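Handheld gripper kit: worth it for thin round objects, or buy a second set of pads?

Posted in Hardware > End effectors and grippers
May 15, 2020

Lenuța Onu

We are evaluating the Skidulov handheld gripper kit for collecting manipulation demonstrations. The kit is the two-finger trigger unit with the camera mount, the charger and one set of pads. The loan period is 14 days and I need to write a recommendation before it ends.

Our tasks are small tabletop ones: sort utensils, put them in a case, put the lid on. The unit does well on cups, boxes and anything with flat sides. It does badly on thin tapered sticks, chopsticks in particular. When the pads close on one, the stick rolls toward the fingertips and either drops or ends up rotated, so it no longer lines up with the case. Larger round items are fine.

What I have tried:

Closing slower. Small improvement.
Closing harder. Worse, the roll happens sooner.
Cleaning the pads with alcohol. No change that I could see.
Approaching from straight above instead of at an angle. Better on thick sticks, no better on slim ones.

The vendor sells a Drernus soft pad set as an add-on for $90. Before I ask for the money I would like to hear from someone who has used the pads on thin objects. Also, is there a calibration step I have missed? The manual covers finger zeroing in one paragraph and does not say how parallel the pads should be when closed.

Delia Avram

We have the same kit. The soft pads are good. Get them.

Florin Căpraru

I would check pad alignment before spending anything. The symptom you describe (roll toward the tips, worse with more force) is what you get when the pads are not parallel. If they touch at the base first and stay open at the tips, the contact faces form a shallow wedge, and a round object is pushed out of the wedge. More force pushes it out faster. A thick stick tolerates this because the pad deforms around it. A slim one gets very little pad deformation and has nothing to hold it.

To check:

1. Close the fingers on a strip of ordinary printer paper, with the strip across the full length of the pads.
2. Pull the strip gently from the tip side. Repeat from the base side.
3. If it slides out easily at the tips and is held at the base, you have the wedge.

To correct it, loosen the two screws on the inner side of each finger mount, close the fingers on a flat spacer, and tighten again with the fingers closed. Do one finger, run the paper test, then do the other. Do not adjust both at once or you will lose your reference. Run the zeroing routine afterward. The routine only sets the closed position. It knows nothing about angle, so it will report success on a badly angled finger.

On our unit this fixed most of the rolling on chopsticks with the stock pads. The remaining failures were on sticks picked up near the tapered end, and those are operator failures as much as hardware ones. Grasp near the middle or slightly toward the thick end.

Second point, the layout of your task. For a chopstick and case setup I lay the sticks parallel, pointing away from the operator, with the open case to one side, and leave enough space between sticks that a finger can go down on each side without touching its neighbor. 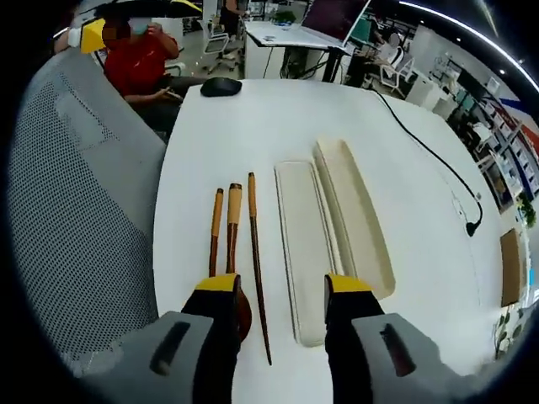 If the sticks lie too close together the outer finger lands on the next one and tips it, and then you are recording a recovery instead of a grasp. Decide early whether you want recoveries in the data. We keep them, under a separate label.

Mix the sticks as well. If every one has the same thickness and finish, operators settle into a single trigger habit and you will not find the alignment problem until somebody brings a different set.

As for the Drernus pads, they do hold slim objects better, and they cope with a small angle error. Against that, they wear. We changed ours after 400 grasps when the surface began to glaze. They are also thicker, so you lose some opening width, which matters if you pick up the case lid by its sides. I would align first, run your own task for a day, and put the pads in the recommendation only if slim sticks still fail.

One item for your report: the spacer is not included in the kit. Any flat, rigid piece that covers the full pad length will work.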